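Teterley Knit Wash & Dry Set - mesh bags, flat rack, wool liquid | Prastaro

Home > Laundry > Knitwear Care > Teterley Knit Set

Teterley Knit Wash & Dry Set
by Tipoki

In stock. Ships from Urkolora depot, usually next working day.

Colour: charcoal / oat / moss (moss back in October)

Add to basket
Save for later

Quick version

Everything for washing jumpers at home. Two mesh bags, one flat drying rack, one bottle of wool liquid, folding board. Fits under most beds. No ironing board needed, no dry cleaner.

What's in the box

Mesh bag, large - takes one adult jumper or a chunky cardigan
Mesh bag, small - socks, gloves, baby knits, hats
Flat drying rack, folding legs, rubber feet
Wool liquid, unscented, 96 washes if you stick to the cap line
Folding board, wipe clean
Care card (English only for now, sorry)

Spare bags sold separately. Spare feet for the rack too, pack of four.

The rack

Stands on the floor or sits across a bath. Mesh top so air gets to the underside. Legs lock with a click - push until you hear it, the first few goes are stiff. Two racks stack if you have more than one, the feet sit into the corners of the one below.

Not for outdoors in wind. It's light. Bring it in.

Will take a wet adult jumper laid out with the arms folded across. Oversized ones hang over the edge a bit, so turn them round halfway through drying. Bath sheets no.

The bags

Double zip on the large, single on the small. Zip pull tucks under a tab so it doesn't rattle round the drum or catch on anything. Fine mesh, finer than our old ones, which let cuffs poke through (we had emails).

Don't overfill. One jumper per bag. Two thin tops at a push.

Wash bags on their own now and then, 20 minutes on a quick cycle does it.

The liquid

Unscented, clear. For wool, cashmere, cotton knits, blends. No softener in it and don't add any. One cap for a full machine, half a cap for the sink. Keep the lid on tight and store upright - it will find its way out otherwise.

Refill pouches listed seperately under Knitwear Care.

How to use it

1. Check the label in the garment first. If it says dry clean only, believe it.
2. Turn inside out, do up any buttons.
3. Into the bag, zip, tuck the pull.
4. Wool cycle, 20 degrees, low spin.
5. Take it out with both hands, support the weight. Don't carry a wet jumper by the shoulders.
6. Roll in a dry towel and press. No wringing.
7. Lay flat on the rack, pull the hems and cuffs straight, pat the collar into shape.
8. Leave it. Away from radiators.

Once dry, fold on the board. Sleeves in, bottom up, slide the board out. Same size every time, so the shelf looks decent for a week at least.

Trims and contrast bands

Most asked about. Knits with a pale neckband or cuff on a darker body need a bit more care at the sorting stage. Straighten the band before it goes in the bag - if it's twisted going in it dries twisted. Wash with similar shades, new dark knits on their own the first couple of times. On the rack, smooth the band flat with your palm from the middle outwards. Don't peg it.

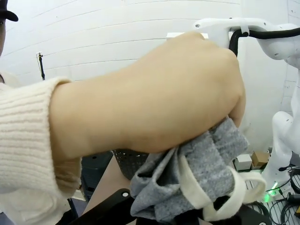
Grey marl knit with cream bands, bunched in one hand.

If a band has already gone wavy, damp it, press it flat under a towel and leave overnight. Works on cotton bands mostly. Ribbed wool ones sort themselves out better if you just leave them alone.

Specs

Rack top: powder coated frame, polyester mesh
Bags: polyester mesh, nylon zip
Board: polypropylene
Rack folds flat: yes
Assembly: none, legs fold out
Machine washable: bags yes, rack top wipe only

Delivery and returns

Free on this item. Signed for if you want it, tick the box at checkout. Return unused within the usual window, original box please. Opened liquid can't come back - everything else in the set can, we'll refund the difference.

Faulty zip? Send us a photo, we post a new bag, no need to return the old one.

Reviews (1,756)

"Rack is brilliant, liquid fine, board I wasn't sure about but use it constantly."

"Legs VERY stiff at first. Ok now."

"Would like a bigger bag for blankets."
Reply from Prastaro: extra large bag is coming, sign up on the Tipoki page and we'll email you.

"Third one bought, two were presents."

Goes with

Tipoki jumper comb
Teterley cedar blocks, bag of mixed
Refill pouch, wool liquid
Shelf dividers, clip on - check shelf thickness befor ordering

Questions about this item? Use the contact form, put "Teterley set" in the subject line so it gets to the right desk.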